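Ticket: white film on cutlery and glassware after softener installation
Product: Nitasora under-sink water softener, metered, single cylinder
Site: staff kitchen, Cuvbridge office, Tiralville
Supplier: Asante Water Treatment
Status: Closed, resolved
Opened: Dec 29, 2022
Priority: Low

Reported fault

Customer reports a white, chalky film on glasses and spoons after washing. The softener was fitted in November as a replacement for an older timed unit. Water was good for the first few days after commissioning. The film then came back, went away again, and has followed the same pattern ever since. The kettle shows light scale on the element. The display shows no error code. The salt level has been checked by the customer and the cabinet is more than half full.

Customer has already tried:
- a different washing-up liquid
- turning the unit off and on at the wall
- topping up the salt with tablets of the same type

None of these made a lasting difference. Customer asks whether the resin is faulty and whether the cylinder can be exchanged under warranty.

First response

Asked the customer to confirm that the bypass valve is in the service position and that the kitchen tap in use is fed from the softened side. Some installations leave a separate hard water tap for drinking. Also asked for the software version, the volume remaining on the display and the hardness value in the settings menu.

Customer reply: bypass lever is in line with the pipe (service). One mixer tap only, fed from the softener outlet. The hard water branch goes to the outside tap. Volume remaining reads a few hundred litres. Customer could not get into the settings menu because the keypad was locked.

Note for agents: the keypad locks itself when left alone. Hold the up and down keys together until the padlock symbol goes out. The leaflet in the box says to hold the menu key, which applies to the previous model. Documentation has been told.

Step 1: Raw water hardness

Test strips were posted to the customer and a laboratory sample was taken by the installer from the outside tap. Laboratory result for the incoming supply: 316 mg/l as calcium carbonate. This is very hard water and in line with other sites in the district. The strips agreed with the laboratory result to within one colour band.

Step 2: Treated water hardness

Customer was asked to test the kitchen tap first thing in the morning on the day after a regeneration, and again when the display showed a low volume remaining. Cold water only, tap run until the temperature is steady.

After regeneration: soft, lowest band on the strip.
Late in the cycle: hard, same band as the outside tap.

The resin is therefore exchanging correctly when fresh. A damaged or fouled bed would be expected to give poor results in the first sample as well. No grounds for a warranty exchange on this evidence. A leaking bypass seal was also ruled out, as it would let hard water through at all times.

Step 3: Is the film scale or detergent?

Customer was asked to put a few drops of white vinegar on a marked glass and leave it. The film dissolved with slight fizzing. Detergent residue would smear without fizzing and come off with warm water. The film is lime scale.

The kitchen has no dishwasher. Everything is washed by hand and left to drain, with spoons stood bowl down in a metal caddy. Water that runs down and dries on the lowest part of an item leaves its minerals there, so the bowl of a spoon marks sooner than the handle. Customer was advised to dry the test items with a cloth for the length of the investigation and to leave one glass to drain as a control.
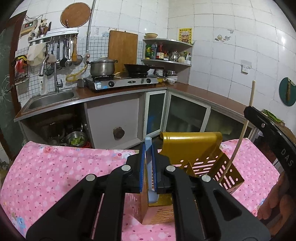 Step 4: Salt and brine

Cabinet opened and tablets moved aside with a wooden spoon handle. No salt bridge found. Brine well clear, float moves freely. Water level in the cabinet normal for a unit standing between regenerations.

Manual regeneration started from the keypad with the installer on site. Brine draw confirmed by watching the level fall. Drain line clear, air gap present, no kinks behind the cupboard. Refill stopped at the correct level. Salt use measured by weighing the tablets taken to bring the cabinet back to its mark: 900 g, which is within the range given in the service manual for this cylinder.

Brine system passed.

Step 5: Meter

Ran the kitchen tap into a marked bucket and compared the drop in volume remaining with the amount collected. The two agreed. The turbine is turning and the meter cable is seated. Meter passed.

Step 6: Settings

Keypad unlocked as described under First response. Values read out by the installer:

Hardness: factory value, not changed at commissioning
Capacity between regenerations: 1,890 litres
Regeneration time: early morning
Reserve: on
Units: mg/l

The capacity figure is worked out by the controller from the hardness value. The factory value is suited to moderately soft water. On this supply the resin is spent before the halfway point of the cycle, and the tap delivers untreated water until the meter counts down to zero. This matches the pattern reported by the customer and both results in step 2.

Cause

Hardness value not set at commissioning. The commissioning sheet has the hardness box filled in with the correct reading, so the test was done on the day, but the value was never entered on the controller. The installer thinks the keypad had locked by then and that the entry was not accepted. The controller gives no warning when a key is pressed while locked. The display simply stays as it was.

Fix

1. Unlock the keypad.
2. Open the settings menu and select Hardness.
3. Enter 316 and press the menu key until the tick appears. If the display goes back to the main screen without a tick, the value has not been stored.
4. Check that the capacity has been worked out again. On this unit it fell to 900 litres.
5. Start a manual regeneration. The new capacity does not apply until the next cycle has finished.
6. Run the kitchen cold tap until a strip test reads soft.

The customer should expect to use salt at a little over twice the previous rate. This is normal for the supply and is not a fault. Spare tablets should be kept in a dry place and the cabinet should not be filled above the moulded line.

Existing scale will not wash off by itself. Glasses and plain steel cutlery can be soaked in diluted white vinegar and rinsed well. Do not soak plated or coated items, and check the maker's instructions first where the finish is unknown. Descale the kettle in the usual way, then rinse and boil once before use.

Follow-up

Customer tested the kitchen tap over 2 full cycles, at the start and the end of each. All samples soft. The control glass, left to drain without drying, stayed clear apart from faint spots that wiped off with a damp cloth. Vinegar gave no reaction on the spots. Softened water still holds dissolved salts, and a few soft marks of this sort are to be expected on anything left to drip dry.

Customer asked whether the regeneration time can be moved, as the cleaners sometimes use the kitchen early. Advised that hard water passes through during regeneration on a single cylinder unit. Time moved to the middle of the night. Clock checked and found to be an hour fast. Corrected.

Internal actions

- Leaflet to be corrected for the new unlock key sequence. Open.
- Request to firmware for a sound or a padlock flash when a key is pressed while locked. Open, no release given.
- Asante asked to add "value stored, tick seen" to the commissioning sheet. Done.
- Knowledge base entry on intermittent hardness to list the hardness setting ahead of salt bridging. Done.

Warranty claim withdrawn by customer. No parts supplied. Installer visit charged to Asante under the commissioning agreement. Ticket closed.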